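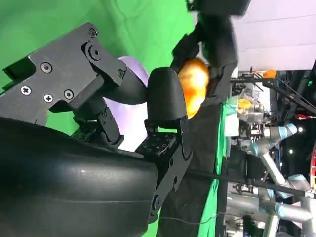
Slide 1: Black on black, with a small white highlight

Notes for the camera club talk, Furkville library, 7:30

Start with the exposure question. Ask who has photographed a black dog or a dark bird and got gray mush. Wait for hands.

Slide 2. The meter wants everything to be middle gray. Fill the view with something dark and it will brighten the shot. Dial in minus compensation, two thirds of a stop to start, then check the histogram.

Slide 3. Crows at Lamholm. Shot at 55 mm from the car window, early morning. First one is straight off the meter. Second is at minus one. Leave both up for a bit.

Slide 4. Side light. Feathers and fur only show texture when light rakes across them. At Sotov I moved 8 steps to the left and the whole wing opened up -- same bird, same branch.

Slide 5. Lenses. A 35 mm is fine for pets indoors. Don't get into brands, it eats the whole evening.

Slide 6. Editing. Lift the shadows last and only a little. Show the noise at 100 percent. I kept 151 frames from the Sotov trip and most needed nothing else.

Skip slide 7 if we're past 8:15.

Questions. Someone will ask about flash -- say off camera, low power, never with owls.

Remind them the December outing meets at the Lamholm parking lot. Bring gloves.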